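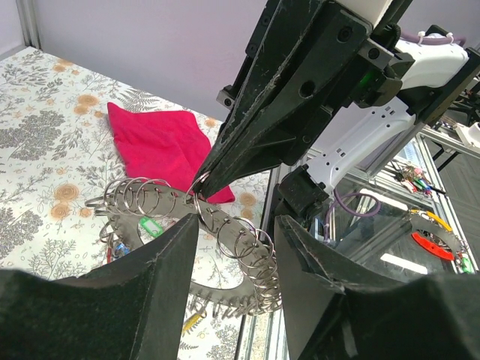
May 7, 2018

Right. Quick one tonight, lunches still to make and I said I'd post before the month got away on me like the last one did.

So we're moving. Well, I'm moving, Imke is "thinking about it" which means she's coming but wants to be asked three more times. Lease ends in August. Eleven years in this flat. Eleven! I came with a futon and a box of records and now there's a whole wall of stuff I can't name.

Started with the kitchen drawer. You know the one. Everybody has the one. Ours has the bottom lined with takeaway menus from places that shut before we got the good couch. Under those, keys. So many keys. Two I could place, front door and mailbox. One might be Mum's old back door, which is silly as she changed that lock when Dad was still alive. One's tiny and must be for a suitcase, tried it on all the suitcases, no. The rest, who knows. Kept the lot in a jam jar. I know. I know!

Kerstin says throw them out, she's moved six times and has a system. The system is she's ruthless and then rings you in spring asking to borrow a colander.

Anyway the real news is the trailer. Hartmut Meinecke from downstairs is selling his, the Orkard, little box trailer, bit of rust along one side, tires fine. He wanted 3,000 and I laughed, not to be rude, it just came out. We stood in the driveway a good while. He talked about his knee. I talked about my job. Then he said 1,567 and I've no idea how he got to that figure, and I didn't ask in case he worked it out again. Shook on it. Now I own a trailer and no tow bar.

Tow bar people can't do it til after the long weekend. So it's sitting behind his garage under a tarp and he waves at it when he goes past.

Places we've looked at so far:

The one on the hill. Lovely light, fig tree, bathroom the colour of a bandaid. Too dear.

The one by the school. Fine. Smelled of dog but I like dogs. Imke didn't like the stairs.

The Renmont one. Ok so this is the one. Two bedrooms and a sort of sunroom thing out the back you could put a desk in, and a proper laundry, not a cupboard with a tap. Owner is a Mrs Hellwig, Friederike, she showed us round herself in her slippers and wanted to know if either of us gardened. I said yes. I've killed mint. I will learn.

It's further out, 253 kilometres from Mum instead of just across town, and that's the bit I keep going round on. Mareike says go, she's got Mum, they do their Thursdays (well not any more, they swapped it, but you get it) and the train's not bad. She was really kind about it. Made it worse somehow. I cried in the parking lot at the hardware store holding a roll of tape.

Mum's own view was "does it have a bath". It does have a bath.

We hear back next week. References are in, I've rung the bank, they were their usual selves. If it's a yes I'm painting the sunroom and I don't care what colour Imke wants as long as its yellow.

Things I still need if anyone's got them spare: boxes, book size not the huge ones, I did my back last time. Old blankets. Someone who knows how to take a piano apart or at least how to look at one and sigh in a useful way. Will pay in soup.

Pumpkin, before you ask. It's on the stove now and I can smell it catching so that's me.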